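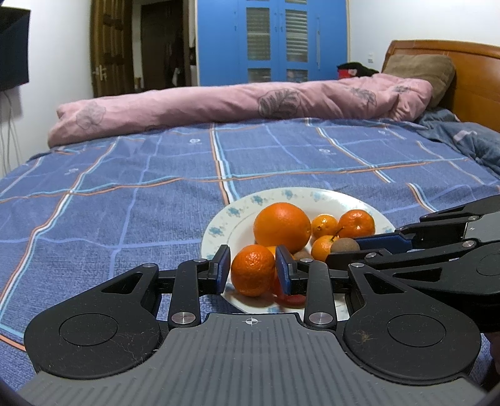

Wemgate College of Hospitality
Guest Services and Room Amenities
Unit 3: Fruit in the Guest Room

Purpose of this unit

Students completing this unit will be able to select, wash, arrange and deliver a plate of whole fruit to a guest room, and to clear it correctly at the end of the stay. The unit covers whole fruit with the peel on. Cut fruit is handled under separate food safety rules and is treated in the kitchen units.

Required reading: the chapter on amenities in the Brorach manual. Copies are held at the reserve desk.

Choice of fruit

A plate served without a knife should consist mainly of fruit that a guest can peel by hand. Tangerines are the usual choice. Oranges are suitable, although some guests will ask for a knife and an extra napkin. Kiwi fruit calls for a small spoon as well as a knife and should not be sent up without both.

Approximate weights vary by supplier. For practice in this unit, students will work with one large orange of 200 grams and kiwi fruit and tangerines to make a total plate weight of no more than 475 grams for a single guest. Plates for two guests are discussed in class.

Reject any citrus fruit with soft spots, broken peel or mold near the stem. A short stem left on a tangerine is acceptable if it is dry and does not press into the fruit beside it. Kiwi fruit should give slightly under the thumb. Fruit that is still hard is returned to the storeroom and checked again the next day.

Washing and drying

Wash all fruit under cool running water, including fruit that will be peeled. Dry each piece with a clean cloth. Kiwi skin holds water longer than citrus peel and should be left on a rack before plating.

Arrangement

Use a round plate with a raised rim. A white plate with a small pattern, such as pale-blue flowers, shows orange and brown fruit clearly and leaves the design visible at the edge.

Place the largest piece at the back, near the middle. Set the tangerines beside it and in front. Kiwi fruit goes low in the group, where its flatter sides help keep rounder fruit from rolling. The rim must remain clear so that the plate can be lifted without touching the food. Lift one piece from the front before the plate leaves the pantry. If the others shift, rebuild the group.

Placement in the room

The standard position is the desk or side table. A bed is a soft surface, and a plate placed on it will tilt when a guest sits down. Where a guest asks for fruit in bed, bring a tray with a lip. Blankets and plaid or patterned sheets should be smoothed flat under the tray. Citrus juice is to be blotted at once, and the linen is sent to the laundry marked for stain treatment.

Clearing

Collect the plate during morning service. Peel and skins go in the food waste container. Untouched fruit from a guest room is never returned to stock.

Practical assignment

Each student will prepare one plate for one guest in the Kurkine practice suite. The work is assessed on condition of fruit, stability, clean rim and correct utensils. Written notes on the choice of fruit, 130 words in length, are due at the start of the Sunday session.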